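Ginette McKinnon's group at Plestesdale records kitchen work at the counter where it is normally done. Each operator carries out a chore through the gripper, and each attempt is stored as one example: wrist video, finger opening and joint positions on a common clock.

By September the set held 1,561 examples, 514 of them involving a dish rack. Racks are hard for the learning system, called Filip. Thin wire gives weak depth readings, and plates that overlap hide the edge a finger needs to find.

Leobardo Medrano, who schedules the sessions, has operators change the starting pose every 30 attempts. Failed grasps are kept and labeled -- an earlier set, trained only on clean runs, gave Filip no way to recover from a slip.
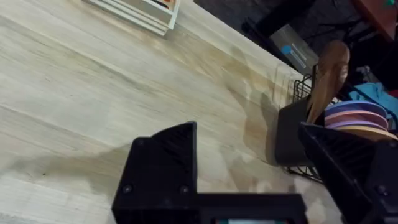
Wrist view with the gripper open, four pastel plates in the rack at right.

Yanti Manurung checks the labels by hand. She rejects any example in which the clocks drift or the operator pauses for more than 5 seconds. Rejected files go back to Medrano with a code, and the chore is recorded again.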